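Flunley Robotics Club
Two-Arm Bench Handbook
Section 4: Setting up and running the mug exercise

This section covers the mug exercise on the two-arm bench. Read Section 2 (power and stops) and Section 3 (homing) first. You need to have passed the bench check before you run either arm with the motors on. If you haven't passed it, you can still do the written part of the exercise and sit in as the second person.

The exercise is the first one in the Dimell task set that uses both arms. New teams usually need two sessions for it, one for teaching points and one for scored runs.

4.1 What you need

One mug with a handle, from the task shelf
The serving tray
The mug tree
The bench laptop with the Brendeo control program open
Your team's run sheet
A soft cloth

Use the mug that is kept with the set. Mugs from the kitchen have thicker handles and the saved grip width won't suit them.

4.2 Left and right

All arm names in the control program are given from the robot's side of the bench. If you stand at the front edge looking toward the bases, the robot's right arm is the one on your left. The run sheet uses the same naming. Say "robot right" and "robot left" out loud when you give a command, every time, including when it seems obvious.

4.3 Before you power on

1. Check that the emergency stop is pressed in.
2. Smooth the brown sheet with your hand, working from the back toward the front edge. A small crease near the front is fine. A fold under the tray is not, as it tips the tray enough to spoil a taught height.
3. Follow the black cable along each arm from base to wrist. It should be able to move freely with the arm. If it is caught on a joint, free it now.
4. Look at the cables under the front edge of the table. Do not pull, tidy or re-plug them. If a connector has come out, write it in the bench log and choose another exercise.
5. Clear bags, drinks and phones off the work surface.

CAUTION: Tie back long hair and take off lanyards. The elbow of each arm travels well above the table and can reach a person who is leaning in.

4.4 Placing the objects

1. Put the tray in front of the bases, with the printed name toward the front edge of the table.
2. Stand the mug on the right half of the tray as seen from the front. Turn the handle to point left.
3. Check that the mug is empty. We never run this exercise with liquid.
4. Set the mug tree toward the front right of the surface. Its base may sit at an angle. Keep it in the same place for a whole set of runs.
5. Leave the area between the tray, the mug tree and the front edge clear.

Note: You can mark the positions with low-tack tape during practice. Take the tape up before scored runs - the judges at the September meet don't allow marks on the surface.

4.5 Teaching the grip

1. One person takes the laptop and the other takes the stop. Keep these roles until the arms are parked.
2. Release the stop and wait for the control program to show both arms as ready.
3. Home both arms as described in Section 3.
4. Set the speed limit to 80 mm per second. Do not raise it during teaching.
5. Move the robot's left arm to its waiting point, above the surface and clear of the mug tree.
6. Bring the robot's right gripper over the tray, on the handle side of the mug. Stop well above the wood.
7. Open the gripper to 46 mm.
8. Lower the gripper in small steps until the fingers are level with the handle. Save this as point A.
9. Move toward the handle and close the gripper gently. Save this as point B.
10. Open the gripper, back away along the same line and raise the arm.

CAUTION: Don't steady the mug by hand while an arm is live. If it tips, press the stop first and then set it upright.

If the fingers press on the tray, the arm may report a force warning. Raise it a step, clear the warning and teach point A again. Wipe the tray with the cloth and check for dents. Pale wood marks easily, and a dented tray has to be swapped before the next team's turn.

4.6 First full run

1. Load the routine named Nedelcu from the shared folder. It already holds the waiting points and the hand-over pose. Your points A and B are added to a copy, so save it under your team name.
2. Run it once in step mode, confirming each move.
3. Run it again at the teaching speed without stopping.
4. Write down the result for each stage: grip, lift, hand-over, hang. A mug that ends up on any peg counts as hung.
5. If both runs finish without a warning, you may raise the limit to 400 mm per second for scored runs.

Message 596 means that the two arms have been asked to enter the same space. Press the stop, home both arms and check which one was meant to be waiting. Most of the time a team has saved a point for the wrong arm (see 4.2).

4.7 Parking

Remove the mug before you park the arms, with the stop pressed in. Then release the stop, send both arms to park, and press the stop again before switching off. Put the mug, tray and mug tree back on the task shelf and sign the bench log.

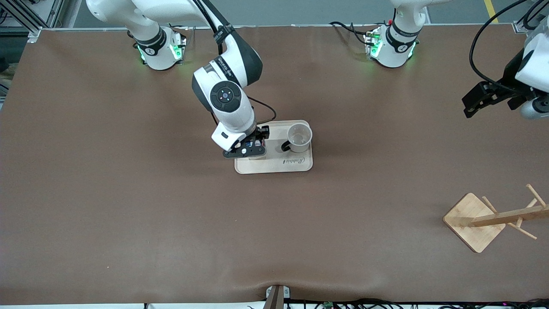

Scored runs are covered in Section 5. Bring your run sheet with the teaching part filled in, as a team without one starts again from 4.5.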